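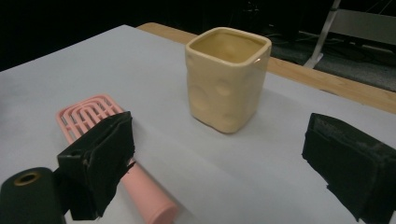
Chapter 3
Comparing Grippers Fairly

Pick up a coffee mug. Now pick up a comb, then a grape, then a sheet of paper. You probably didn't plan any of those moves, and your hand took a different shape for each one. A gripper with two fingers has to manage the same variety with one motion, open and close, and it's amazing how far that one motion can get you! It also means that small choices (how wide the fingers are, what covers them, how hard they squeeze) show up in the results right away.

In Chapter 2 you mounted a gripper and learned to read its opening width. Now you get to put grippers up against each other, and this is the part of the course most students end up liking best. You'll try different finger coverings on the same objects, move a camera from one mount to another, and swap one controller for another while everything else stays put. Along the way you'll build a set of results that belongs to you and your lab partners, with your own objects in it.

What you will learn

By the end of the chapter you should be able to:

choose a set of test objects that tells you something about a gripper
write down what counts as a successful grasp before the first trial
change one part of a setup and hold the rest still
read a trial log and spot the failures worth a second look
explain why two grippers with the same score can behave very differently

Words to know

Compliance: how much a finger gives when it presses on something.
Contact patch: the area where finger and object touch.
Slip: any sliding of the object against the finger after the grasp closes.
Approach angle: the direction the gripper travels on its way to the object.
Occlusion: part of the view being blocked, often by the gripper's own fingers.

3.1 A score with a story in it

Let's start with some numbers. The Olard bench test, which we'll use all through this chapter, calls for 67 grasps with each of 3 finger coverings, for 201 grasps in all. The coverings are bare plastic, smooth rubber, and a soft fabric wrap. The arm, the camera, and the controller stay the same from start to finish.

Suppose the rubber fingers and the fabric fingers both miss 14 times. Are they equally good? On paper, sure. Then you open the log and find that the rubber fingers missed thin, flat things lying close to the table, while the fabric fingers closed on those nicely and let go of glazed cups halfway up. Same score, two completely different grippers! If your job is clearing dishes, you want one of them. If your job is tidying a bathroom shelf, you may well want the other.

So a score by itself is where you begin reading. Every trial in this chapter gets a line in the log, and every miss gets a few extra words. "Slipped on lift" is useful. "Left finger hit handle first" is even better. "Failed" will drive you up the wall two weeks later, when you're trying to remember what went wrong.

3.2 Choosing what to pick up

Good test objects disagree with each other. A cup with a square body offers flat sides to close on, but turn it an eighth of a turn and the fingers meet two corners. A handmade cup is better still, with walls that bulge and dip where a factory cup would be straight. A hairbrush is long and low, thick at the handle and full of gaps at the head, so where you grab it matters as much as how.

Put two objects like these on the table together and things get interesting. A gripper reaching for the far one has to get past the near one, and a finger that hangs over a handle can hide the very spot the camera needs to see. Try it with your own eye close behind the gripper and you'll get the idea quickly.

Lay a plain sheet under your objects and mark their starting positions lightly in pencil. Students at the Umutmont lab trace around each base and write the trial number inside the outline, a habit worth stealing. When an object has been knocked out of place, it goes back on its outline before the next attempt.

3.3 Wear counts too

Finger coverings change as you use them. Soft materials fray, edges lift, and a patch that gripped well in the morning may be slick or ragged later on. Write the condition of both fingers at the top of each log page, and check the left and right separately. If you replace a covering in the middle of a test, start a new page and repeat the first few grasps.

Getting ready

For the first activity you'll need your mounted gripper, two objects of different heights, a plain sheet, tape, and a pencil. Teams using the Seidel controller should load the slow closing setting. Teams using the Ikach controller can leave the closing speed alone and turn the force limit down to its lowest step.

Before you switch anything on, talk over these questions with your partners and write down your guesses:

Which of your two objects will be harder to grasp, and from which side?
How long must an object stay in the air for you to call the grasp a success?
If the object turns in the fingers but doesn't fall, how will you score it?

Keep the guesses in the front of your log. You'll need them again in Section 3.6.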